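Automation of feed portioning

Automation of feed portioning is the transfer of measuring, pouring and handing over dry animal feed from kennel or laboratory staff to a robot arm or other programmed machine. It is a small branch of workplace automation, found mainly in boarding kennels, animal shelters and the test rooms of pet food makers. The main article on bulk feed handling covers silos, augers and conveyor systems.

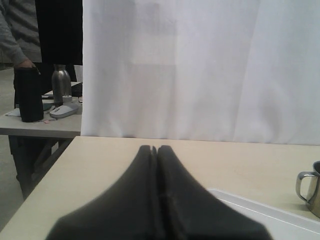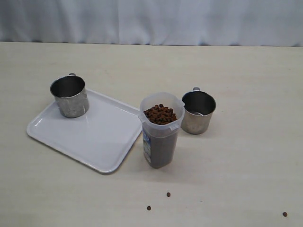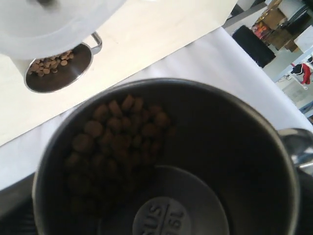

Bench work in feed portioning. Second picture: dry feed in a translucent container, with two stainless steel mugs and a white tray. Third picture: feed in a large steel cup and in a smaller bowl.

Ketholm, Wednesday, July 10, 2024

Definition and scope

A portion is the amount of feed given to one animal at one meal. In manual work it is measured by scoop, by cup or on a scale, and is entered on a feeding sheet by the person who measured it. In automated work the same steps are divided between a machine, which moves the feed, and a staff member, who prepares the bench, checks the result and carries the portions to the animals.

The term does not cover timed home feeders, in which feed falls from a hopper into a bowl without being handled. It also does not cover wet feed. Wet feed sticks to cups and tools, and cleaning takes up most of the time that a machine would save.

Background

Portioning was automated later than most other kennel tasks. Floor washing, laundry and door control were already mechanized at many sites while feed was still scooped by hand. Two properties of the work held it back. Portions differ from animal to animal, so a filling line set to one weight is of little use. The containers also differ, and a site may keep several kinds of cup and bowl in service at once.

Arms with two-finger grippers made it practical to work with the cups already on hand. A gripper can take hold of a mug by the rim, body or handle, tilt it, and put it down again. The same arm can then be set to a different task on the same bench without new fixtures.

Equipment

A typical station consists of a table, an arm, one or more cameras, a feed source and a set of receiving vessels. A plain backdrop is often hung behind the table. It limits the number of background objects that the vision software must deal with and keeps movement elsewhere in the room from being read as movement on the bench.

Metal mugs and cups are common receiving vessels. Steel tolerates repeated washing and does not hold odor. Its drawback is reflection. A bright spot on the floor of an empty mug can be taken for contents, and a dark interior can hide a small amount of feed that is present. Lighting from above leaves the inside of a deep cup in shadow, and stations that rely on a single overhead lamp tend to show more level errors than stations with diffuse light.

Translucent containers are used at the supply end, where staff need to judge the remaining feed without opening or lifting anything. A pouring lip helps both manual and machine pouring. Trays with a raised rim are used to group filled vessels and to catch pieces that roll.

Grippers for this work generally have broad fingers with a soft or matte facing. Hard narrow fingers dent thin cups and slip on curved walls.

Operation

A work cycle begins with the bench in a known state. The staff member sets out the vessels, fills the supply container and confirms on the control screen that the layout matches the plan. The arm then picks up a vessel, fills it or pours from it, and sets it down at the assigned place. After each pour the camera checks the level, or a scale under the vessel reports the weight. Vessels that fall outside the tolerance are held back for a person to correct.

Kibble behaves differently from liquid. It does not start to flow until the container reaches a certain angle, and then it tends to come all at once. It also heaps against one wall of the receiving cup, so that the level seen from above may not match the amount. For this reason weight is preferred to level wherever a scale can be fitted.

Spillage is the most frequent fault. Loose pieces on the table are not harmful in themselves, but a cup set down on one will tilt, and a tilted cup may be rejected by the camera or knocked over on the next approach. Most sites wipe the bench between batches.

Example: the Ketholm site

The boarding kennel at Ketholm, operated by Kuvumby, is one of the better documented cases. Its portioning station was planned by the engineering office Maksymiv and entered regular use in December. The site has 49 kennel places. Feed is portioned in 3 batches a day, and 9 members of staff are trained to run the station.

During the trial period 2208 portions were prepared under supervision. Each was weighed a second time by hand. The trial was used to set the tolerance for each feed type and to decide which faults the machine could clear by itself and which required a person. Spilled feed was placed in the second group. The arm could pick up single pieces, but it did so slowly, and a hand brush was kept at the bench instead.

The control program, sold under the name Pornness, stores one feeding plan for each animal. Changes to a plan can be made by any trained person but must be confirmed by the shift lead before the next batch.

Effects on staff

The total amount of labor at an automated station usually falls less than expected. Scooping is removed, while setup, washing, checking and fault clearing remain. At Ketholm the working day was not shortened. The time freed in the morning was moved to walking the animals and to cleaning runs, which had previously been finished in the afternoon.

The character of the work changes more clearly. Manual portioning is repetitive and strains the wrist and shoulder, particularly when feed is lifted from floor-level bags. Supervision of a machine is lighter but calls for steady attention over long periods in which little happens. Staff at several sites have asked to rotate between the bench and the runs within a shift for this reason.

Some knowledge is lost in the change. A person who fills the bowls by hand comes to know which animals have been moved to a different feed and which feed has gone stale in the bag. When the plan is held in software, fewer people read it. Ketholm answered this by keeping the paper feeding sheet at each run — leftover feed is still recorded there by hand and is entered in the program at the end of the shift.

Training is short for routine operation and longer for fault handling. New staff at Ketholm first learn to portion by hand. The site treats this as a requirement, and a manual batch is carried out once a month so that feeding can continue during a power failure or repair.

Safety

Arms used near people are limited in speed and force and stop on contact. The remaining hazards are minor: pinched fingers during vessel placement, falling cups, and slipping on loose kibble. Staff are instructed not to reach across the bench during a pour. Long sleeves and lanyards are kept clear of the gripper.

Hygiene rules are the same as for manual work. Finger facings are wiped between feed types to prevent carryover to animals on restricted diets, and the supply container is emptied and washed before a new type is loaded.

Limitations

Automated portioning is poorly suited to small sites with few animals, where setup takes longer than scooping. It also performs poorly with feed of mixed piece size — large pieces leave the container first and the fines stay behind, which changes the makeup of the last portions in a batch. Medicated feed is still portioned by hand at most sites, including Ketholm.

See also

Bulk feed handling
Gripper (robotics)
Kennel management
Weigh filling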